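Workshop notebook, Olberg
Friday, August

Started 8:15. Main job today is still the disks from the Quaye delivery. Holger Vik counted them again in the morning and we have 126 hard disks in the gray boxes. The delivery paper says 126 also, so the missing one from Tuesday's list was only a line that I wrote badly. I corrected the list with a pen and put my initials.

Erasing was running all night with Drollance on the two long shelves. Results this morning: 89 disks erased and verified. The others are either still in the queue or stopped with a read error. I don't like how the program writes "completed" also when the verify step was skipped. You must open the report of each disk and look at the last line. Please, everybody who uses this, do not trust the green color in the overview.
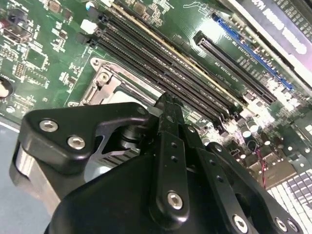
The disks with read error I sorted in two piles. First pile: the disk is recognized, but erasing stops always at the same place. Second pile: it is not recognized at all, or it comes and goes. For the first pile I tried another cable and another port before I gave up. With several of them the cable was the fault. The short red cables from the drawer under the window are bad and I have cut them, so that they don't come back to the drawer again.

The second pile goes to the shredder company. I wrote the serial numbers by hand, and Holger reads them back to me when he has time. The labels on the older disks are hard to read, 8 and B are the same to my eyes. The scanner helps only if the label is flat.

10:40. Speed. I wrote down the erase speed for a few disks, because the estimate in our plan was too good. The 1,000 GB disks go at nearly 200 MB/s on the outside tracks, but they become much slower toward the end. The plan was calculated with the first value for the whole disk. I changed the plan to use the average, and now it says Wednesday for the full delivery, which I can believe.
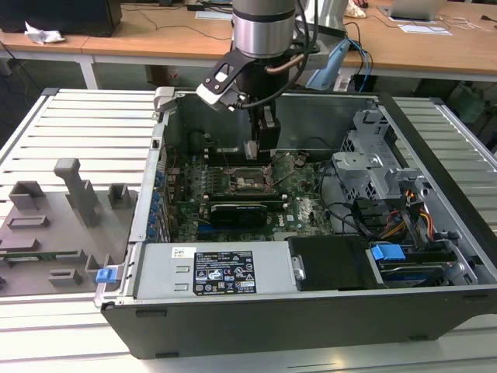 The power strip on the lower shelf got warm to the hand. I moved half of the docks to the strip on the other wall and let it rest during lunch. After lunch it was normal. We should buy a better one with its own switch, I put it on the shopping list together with labels and the small anti-static bags.

Holger asked if we can sell the erased disks separately from the computers. For now the Flollano agreement says that every computer leaves with a disk inside, so we keep the good ones until all computers have theirs. What is left after this we can discuss.

I also made a new template for the label. The old one had the date of erasing but not the name of the method, and the Quaye people want to see both. Size is the same, so the old label rolls are still usable.

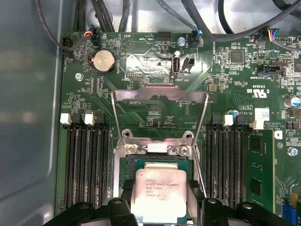
Is it necessary to erase a disk more than one time?
One full overwrite with verify is enough for the normal hard disks in this delivery. For SSDs we use the secure erase command of the drive itself, and a full overwrite is not a replacement for this.

I write it in the notebook now since it was asked two times this week. SSDs have their own page in the folder, please look there before you connect one to the long shelves.

15:20. New batch started, upper shelf only. I checked all docks for the correct disk number before pressing start. One dock showed a wrong capacity, after reconnecting it was right. I marked this dock with blue tape.
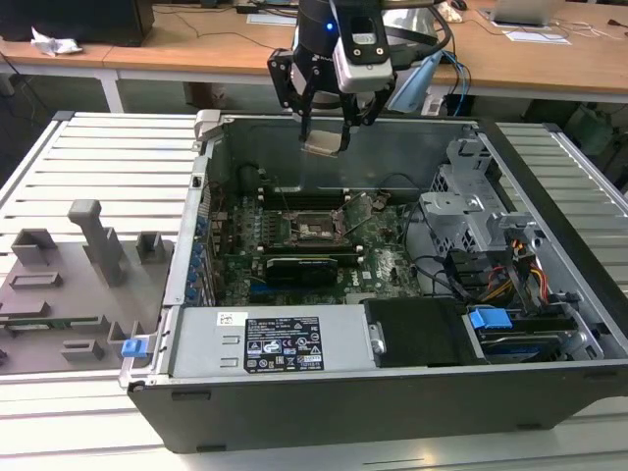
Tower on its side with the cover off and the CPU socket open.

For Monday:
Open the reports of the weekend batch, look at the last line of each.
Ask the shredder company for boxes with a lock.
Print the new labels for the erased disks.
Ask Holger where the second scanner is.

Left at 17:05, docks running, window closed.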